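Keltdale Nordic Trails: grooming and segment data

README for the public release, April update

Contents
What is in the release
Files
Segment table
Grooming log
Known problems
How to use it
Contact and license

What is in the release

This release covers the cross-country ski trails in the Keltdale valley, from the Baysal parking lot up to the Cleston hut and back by way of the lake loop. It has the trail lines, the points along them (junctions, signs, huts, gates) and the grooming log for one winter. Downhill runs and lifts are not included. The snowshoe paths on the east side are left out too, apart from the places where they cross a ski trail.

The trail lines are split into 514 segments. A segment runs from one junction to the next, or from a junction to a dead end. Of these, 243 have a name that is posted on a sign. The rest have only an ID. There are 274 points.

Files

segments.csv: one row per segment
segments.geojson: the same rows with line geometry
points.geojson: junctions, signs, huts and gates
grooming.csv: one row per pass of the groomer over a segment
changes.txt: edits since the first release

All text is UTF-8. Coordinates are WGS 84, longitude first. Elevations are in meters. 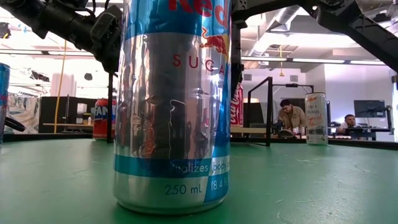
Red Bull can marked 250 mL, standing on a green tabletop.

Segment table

seg_id: text, stable between releases
name: text as posted on the sign, blank if there is none
length_m: length along the ground
climb_m: total climb in the direction the line is drawn
style: classic, skate or both
one_way: yes or no
difficulty: green, blue or black, taken from the posted map
source: gps or traced

Difficulty is copied from the posted map even where it looks wrong to us. The hill behind the Cleston hut is posted green going up and blue coming down, so it is stored as two segments with the same geometry. Filter on one_way if you want to draw it once.

Elevation was resampled to a point every 20 meters before climb was added up. Short dips are lost this way, and climb_m on the lake loop comes out lower than what a watch will show.

Grooming log

Volkan Dağdelen typed up the paper sheets from the groomer cab. Ayten Bayram matched them to segment IDs. Each row has a start time, a segment ID, the machine (large or small) and whether track was set. Times are local and were written down by the driver, often at the end of a shift, so treat them as good to the nearest half hour. A blank in track_set means the box on the sheet was empty. It does not mean no. 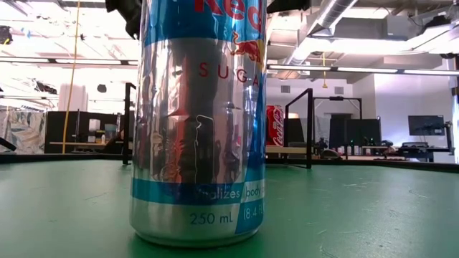
Red Bull can with "vitalizes body" on the blue band.

Known problems

Traced segments in the trees north of Baysal can be off by a ski trail's width or more. Oğuzhan Canpolat is replacing them with GPS lines as he skis them.

The bridge on the lower meadow trail was closed for part of the winter. The grooming log has no rows for it during the closure, but segments.csv has no closed flag, so a route planner will happily send people over it.

Two junction signs carry the same number. We added a and b to the IDs. The signs themselves have not been changed. 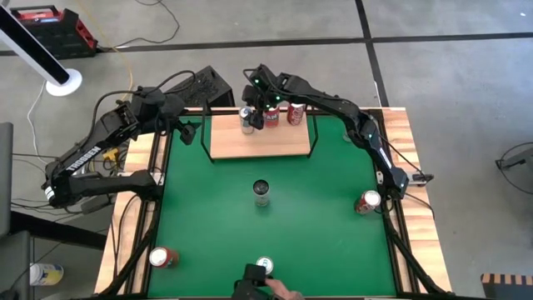 Some names on the signs differ from the names on the printed map. We used the sign. If you join this data to anything made from the printed map, join on position and check the leftovers by hand.

How to use it

Load segments.geojson in any desktop GIS and color by style. To get the last pass on each segment, sort grooming.csv by time, group by seg_id and keep the last row. The Clulent script in the tools folder does this and writes a new CSV. It needs Python and nothing else.

Do not use the log to decide whether a trail is safe to ski. It is a record of one past winter.

Contact and license

Milovan Spahić maintains the files. Ekrem Yaman handles corrections to sign names. Please send the segment ID with any correction, and a GPS track if you have one. Data is released under CC BY 4.0, and the script is MIT.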